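How long to salt aubergine before frying, and is it needed at all?

Posted by Dalal Yammine, 1 Feb 2021

I make a layered aubergine bake for my in-laws and every time the slices drink up the oil. My mother salted hers overnight. My neighbour never salts and says it is a waste of an evening. I buy the big purple ones from the market in Mundport, usually the day before. I have a gas hob and a heavy Castaño frying pan, if that matters.

Is there a fixed time for salting, and do I rinse afterwards or only wipe? The last lot came out far too salty and my father-in-law left half of his.

3 replies

Fasier

Overnight is too long for slices. I cut them a finger thick, salt both sides lightly and stand them in a colander for half an hour. Then a quick rinse and a proper dry in a clean tea towel. The drying matters more than the salting, as wet slices spit and go soft.

Modern aubergines are not very bitter, so you can skip the salt if that was your only worry. It does help with the oil — the flesh collapses a bit and has less room to soak it up. Get the pan hot before the first slice goes in and don't crowd it.

I don't keep mine in the fridge if I'm using them within a day or two. A tray on the table is fine, out of the sun.
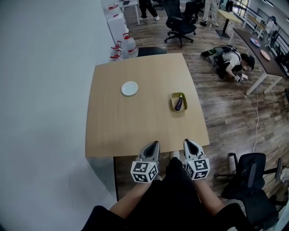 Sultska disagrees about the rinsing and says a wipe with kitchen paper is enough, provided you only used a pinch of salt to begin with. Rinsed slices never dry fully, in my experience, and you end up frying water. If yours were too salty then use less and leave the salt out of the sauce as well.

You could also bake them. Brush with oil, 14 minutes in a hot oven, turn, then another 10. They won't be as rich but for a layered dish I can't tell the difference once the sauce is on.

hobnob_451

just use courgettes, no salting and they cook faster. my kids won't touch aubergine anyway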